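Skiltine collects household examples for a learning system that is meant to tidy beds. We spoke with the person who runs its collection sessions, who asked that the piece stay on the method and leave names out.

Most of the work is done with a hand-held gripper, which a person moves by hand. "You do the task the way you want the machine to do it," the coordinator said. "The camera on the gripper records the view, and that view is what the model learns from." 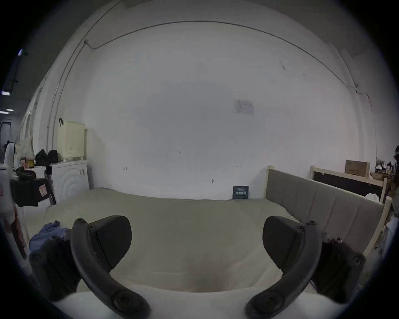 ## Cloth on a bed

Soft items take the most time. The bed set has 693 accepted examples so far, and the target is 2,000 by July. A blue cloth is one of the items, left crumpled on the bed at the start of a take.

"A cup is the same cup every time," the coordinator said. "Cloth gives you a new shape whenever you let go of it – so we want a lot of shapes." 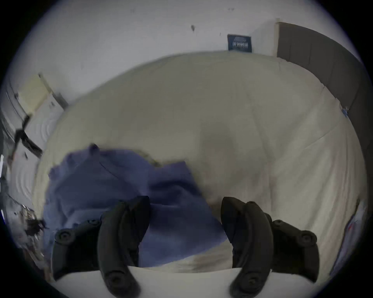
What happens to a take where the cloth slips?

"We keep it if the person recovers and finishes. If they give up, it goes in a separate folder called Prustitz, after the old test set."

Each operator does three short blocks a day, with a break after every block. Tired hands get jerky, the coordinator said, and the model copies that too. The next set, Stustix, will cover pillowcases.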